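Flolum Daypack, red
Livholm bags and luggage
Item 1332

The Flolum is the bag we keep coming back to when somebody wants one pack for school, the office and a night away. It's a red backpack with black zippers and a small white logo on the front, and in a row of gray and navy bags you'll spot it right away!

Capacity: 18 liters
Laptop sleeve: up to 14 inches
Shell: 1000 denier polyester
Colors: red only until June
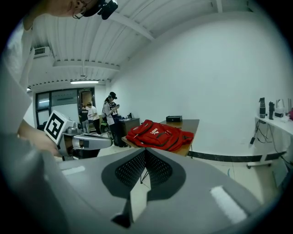
Packing it is easiest with the bag flat on its back and the main zipper pulled all the way around. The front panel then folds down like a lid, so you can put shoes and books at the bottom and still reach the charger you forgot (I always forget the charger). Softer things go in last. Rolled T-shirts fit nicely along the sides, and there's a loop inside for keys.

The front pocket is smaller than you might expect. A phone, a pen and a thin notebook are fine, but a paperback makes it bulge. The straps are the part I like best. They're wide, they stay where you set them, and the ends tuck into a little elastic band so they don't flap when you're on a bike.

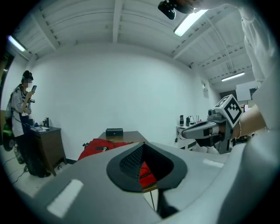

Our buyer Sebastián Lagos carried his from the Prorkgate store to the Huenchumán warehouse and back for 11 weeks before we ordered more, and the zippers still run smoothly. He did ask the maker for a longer pull on the main zipper, which is easier with gloves on, and the current batch has it. If you bought the first batch, bring your bag in and we'll swap the pull at no charge.

Care: empty all the pockets, shake out the crumbs and wipe the shell with a damp cloth and mild soap. Hang it upside down with everything open until it's dry. Please keep it out of the dryer, the lining doesn't like heat.

In stock at Prorkgate. Huenchumán has it for pickup only, usually the next working day.

Page updated Tue 13 February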